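Drulstead pottery fair returns to the old grain hall

August 12, 2025
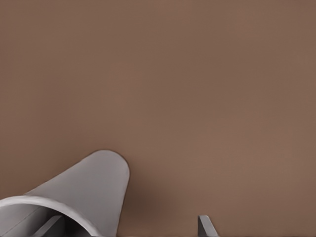

Eight days of clay, glaze and good company

The Drulstead pottery fair is coming back to the grain hall on Moradi Street this month, and if the talk at the bakery counter is anything to go by, plenty of people have been waiting for it. The fair took last summer off while the hall roof was being repaired, and a good many of us discovered just how much we had come to depend on it for wedding gifts, soup bowls and a reason to stand around chatting with neighbors we hadn't seen since spring.

The doors open on August 16 and the fair runs for 8 days, from ten in the morning until six in the evening, with a later closing on the last night so that people who work in Grakberg can get back over the hill in time for a look. Admission is free, as it has always been, though there will be a box by the door for anyone who would like to put something toward the new kiln at the Bonamden workshop.

Potters have been working in this valley for a very long time. The oldest mention anyone has found is in a parish book from 1604, where a man is fined for digging clay out of the common meadow and leaving the hole open, so that a cow fell in. (The cow was fine, according to the same book, and the potter seems to have carried on digging a little farther upstream.) The clay from that bend in the river is still used today, and you will find it in the heavy, speckled baking dishes that the Bonamden people bring every year and that always seem to be gone by the first afternoon.

Zineb Kettani, who took over the running of the fair this spring, has been throwing pots in Bonamden since she moved here as a young woman, and she has made a few changes that regular visitors will notice. The stalls will run down both long walls this time, leaving the middle of the hall open for benches and the two demonstration wheels. The tea table has moved to the back, next to the big doors, where there is a bit of a breeze on a warm afternoon.

"I wanted people to be able to sit down with a cup of tea and watch somebody work," Kettani told us last week, in between phone calls about tablecloths. "You learn a lot by watching. I spent my whole first year here just sitting on a stool in the corner of somebody else's shop, getting in the way, and they were very patient with me."

She expects almost 300 visitors on the opening day alone, and more if the weather holds. The potters, for their part, have been busy. More than 1000 pieces are going to be on the shelves when the doors open, from thimble-sized salt dishes to a garden urn that needed a borrowed hay cart to get it down the lane. Prices are up to each maker, and most of them will happily put something aside for you for an hour or two while you go home and measure the windowsill.

Children are welcome all week, and there will be a table of soft clay for them near the tea things every afternoon from two o'clock. Whatever they make can be left to dry and will be fired at Bonamden in the weeks after the fair, then brought back to the library in Drulstead for collection. Please scratch a name into the bottom! Last time there was a whole shelf of hedgehogs that went unclaimed until Christmas, and one of them still holds down the papers on the librarian's desk.

There is also a mending corner this year, which is new. Bring in a chipped mug or a bowl that has come apart in two or three clean pieces, and one of the potters will show you how to put it back together well enough to sit on a shelf again. It won't be safe for hot drinks afterward, so keep that in mind before you bring your favorite.

Parking is in the field behind the hall, entered from the river side, and the Grakberg bus stops across the road. Anyone who can spare a morning to help carry tables before the opening should leave their name at the library desk, and sturdy shoes are a good idea.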